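About Wandik

Wandik is a small workshop and training school for people who want to teach robots with their own hands. We were started by Kiều Lã and Lino Rizzi, who met while repairing packing machines for a food company and found that they had the same complaint. The machines were strong and fast, but every new task needed weeks of programming. A person on the line could show the same task in two minutes.

Today we have one large room, a kitchen that is too small, and a team that works in three languages. We build hand-held grippers, we record everyday handling tasks with them, and we lend our equipment to colleges which cannot buy their own. Most of our income comes from Corance, a course in robot handling for technicians and teachers. The rest comes from project work for local firms.

What we do in the room

A normal day here is quieter than visitors expect. People pick up objects, put them down, fold things, open boxes, and do it again. Each recording is checked the same day by someone who did not make it. Tươi Vũ is responsible for this checking, and she is strict. If the hand moves too fast or the object leaves the view, the recording is deleted and done again. We lose time in this way but we have never regretted it.

Keisha Haverford looks after the hardware. She keeps a drawer of old finger pads, with a paper label on each, so that students can feel how the surface changed from one version to the next. Please ask her to open it when you come.

Our open day

Once a year, in July, we open the doors to everybody. At the last one we received 200 visitors, which was too many for our kitchen but very good for us. There were school groups in the morning and neighbours and former students after lunch. The firm Jeso, our first customer, sent its whole packing team.

The demonstration has no stage. Visitors walk between the desks while we continue our work, and they can stop us at any moment with a question. After that they may try a gripper themselves. The first attempt is usually clumsy, also for engineers. Children learn it very quickly – they do not think about their wrist so much.

Tayla Lowther, who organises the day, asks each visitor to write down one task they would like to give to a robot. We received many answers about laundry and dishes, and one about finding the end of the sticky tape. We keep the cards on the wall near the entrance and we do read them when we plan the next course.

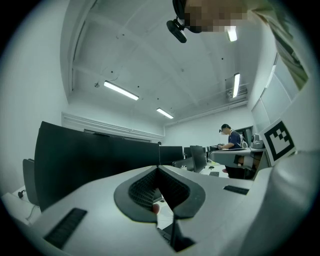
School groups can also visit outside the open day. We take one group at a time and the visit lasts a morning. The room has desks, screens and cables everywhere, so we ask that bags are left at the entrance and that younger pupils stay with their teacher. There is no charge for schools. For firms the price is 100 pounds, and this money goes to the loan equipment.

Since last year we also have a second address, in the Hồ building, unit 2306. It is used only for evening classes, so please do not go there for a visit.

How to reach us

Write to Tayla through the contact form and tell her how many you are and what age. She answers within a few days, but in June and July it can be slower. If somebody in your group uses a wheelchair, please mention it – the side door is wider and we will open it for you.

Page last changed on 25 January 2023.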